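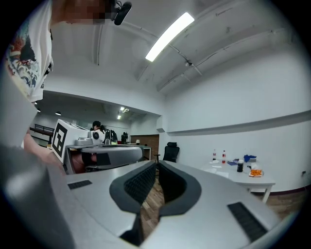
News > Business > Outdoor & Events

Srisuk retires its oldest party tent, reluctantly

By Ketsara Kongkaew
2019-03-07
Last updated: 4:40 p.m.

The Jetaneo 12 is going out of production. If you have been to an outdoor wedding, a church supper or a used-car promotion in Arkska, you have probably stood under one and wondered whether that side was supposed to do that.

Srisuk, which has made the pop-up canopy in its Pikine plant for longer than the current management would like to discuss, said Tuesday that the last run will come off the line in June. A replacement with a heavier frame goes on sale the same month. It will also be called the Jetaneo 12, a decision the company says will avoid confusion.

"People know the name," said Sombat Mahawong, who runs the shelter division. "They say it at the counter. Sometimes they say other words with it, but they do say the name."

The old model's trouble was its corner bracket, a folded piece of thin steel that held the roof arm to the leg under most conditions. Rental shops learned to keep a bucket of spares. Srisuk sold the spares for $3 each, and Mahawong conceded that the bracket had at times been the healthier part of the business.

On the new version the bracket is cast aluminum and the legs are hexagonal, with walls thick enough that the whole thing weighs 88 pounds in its bag. The old one could be carried by one adult in a bad mood. The new bag has wheels, and a handle at each end for when the wheels meet grass.

The roof fabric is heavier as well, with taped seams and a vent at the peak. It comes in white, dark green and a shade the catalog calls "harvest," which at the preview looked a good deal like the tan they already had. Side walls are sold separately. So are the stakes, the leg weights and the rain gutter that joins two canopies together, and a person adding all of it up at the counter may want to take a seat, though chairs are a different division.

Rattana Yensuk owns 31 of the old canopies, or the parts of them, and rents them out from a lot behind her house. She was at the preview and spent most of it lying on the ground looking up at the hinges.

"It's better," she said. "I'm not going to tell them that, because then they'll charge me for it."

They plan to charge her for it anyway. The frame and roof will list at $640, against $415 for the model going away. Srisuk is offering $75 in trade for any old Jetaneo 12 returned with all four legs, and did not want to guess how many of those exist. Mahawong said a canopy with three legs would be looked at "case by case."

The company plans a first run of 3,000, most of it already spoken for by rental outfits. Retail stores get what is left. Anyone hoping to have one for a graduation party should order before the end of April, or pick a graduate with a later birthday and combine the two.

Wind is the question everybody asks, and the manual answers it the way manuals do. The new canopy is rated for steady winds of 30 miles an hour when staked and weighted at every leg. Above that, the instructions call for it to be taken down. The old manual said the same thing at 15, in smaller type, on the page most people used to light the grill.

Decha and Sunee Intarasuk, who cater outdoor events, have had more occasion than most to think about the subject. One of their canopies left a retirement lunch two summers ago and was found in a soybean field, upright, with the salad tongs still clipped to one leg.

"It was set up better in the field than we had it," Sunee Intarasuk said.

Her husband has put in an order for four of the new ones. He would like it known that they were staked that day. She would like it known that they were not.

Warranty terms have been changed along with the frame. The new one runs three years on metal parts and one on fabric, and covers rental use, which the old one did not. It does not cover snow. A paragraph of its own is given over to snow, and a second, shorter one to people hanging things from the roof arms - swings are named, and so are piñatas, and so is "livestock scales," about which Srisuk would not comment.

Spare brackets for the outgoing model will be stocked for five more years. Yensuk bought two boxes at the preview and asked if there was a discount for buying three. There was not, so she put one back.

Orders for the replacement open Monday at the Pikine showroom and at rental counters that carry the line. The showroom has one set up in the parking lot for anyone who wants to look. Staff ask that visitors not lean on it until the stakes arrive.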